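Does the Person on TV Really Know Who Is Going to Win?

Turn on a big game and you will hear voices. One tells you what is happening. Another tells you why. Before the game starts, a few more sit at a shiny desk and tell you what is going to happen, and that last job is the one I want you to be suspicious of.

Let's start with who these people are. The main voice is called the play-by-play announcer. In soccer and some other sports, people say "commentator." This person follows the ball and says names very fast. The second voice usually belongs to someone who used to play the sport, and is called the analyst or the color commentator. "Color" just means the extra bits, like stories and opinions.

How do they know so much?

Mostly, they read it. Rafail Tsoukalas calls soccer games for a small station in Flasmont, and he let me look at his notes before a match in March. He had 14 pages. Every player had a box with a name, a number, and how to say the name out loud. One box said "cousin plays for Prulia." He never used that one. He told me he throws away most of what he writes down.

So when an announcer suddenly says, "And that's her first goal since she hurt her knee," it may sound like an amazing memory. Sometimes it is. More often it is a sheet of paper, or a helper called a spotter who points at the right line.

I don't think that is cheating. It's homework. But you should know it's there.

What about the predictions?

Now I get grumpy. Guessing who will win is fun, and you probably do it too. The trouble starts when a guess is said in a very sure voice. "There is no way Wident loses tonight." No way at all? Teams that were supposed to lose win all the time.

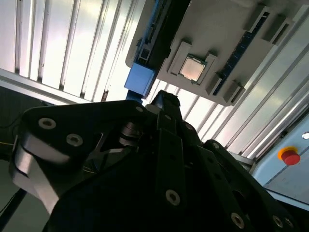 Try this at home. Pick one expert and write down every prediction that person makes for a whole season. Do it before the games, so you can't fool yourself. Then put a check mark or an X next to each one.

Ilango Pai, who is in sixth grade, did this with a radio host he liked. The host made 50 picks. He got 43 wrong or right? Guess before you read on.

He got 43 right! That sounds fantastic, and Ilango was impressed until he looked at his list again. Nearly all of the picks were for the team at the top of the table to beat a team near the bottom. His little sister could have made those picks, and she doesn't like sports. In the games between two good teams, the host didn't do nearly so well.

A score only means something if you know how hard the questions were.

Watch out for big numbers

You may also hear things like "Sotiropoulos has played 500 games, so she knows how to handle pressure." The first half is a fact. You can look it up. The second half is an opinion that has been stuck onto the fact so that it looks like one too. Maybe she does handle pressure well. Maybe she still feels sick before every game. The number can't tell you.

When you hear a sentence like that, listen for the word "so." Then ask whether the second part really follows from the first.

Should you stop listening?

No, I still listen. A good announcer makes a dull game better, and a good analyst will show you things you missed, such as a defender pointing at an empty space before the pass comes. You can check that kind of thing on the replay with your own eyes.

The picks at the desk are different. Keep your notebook handy for those.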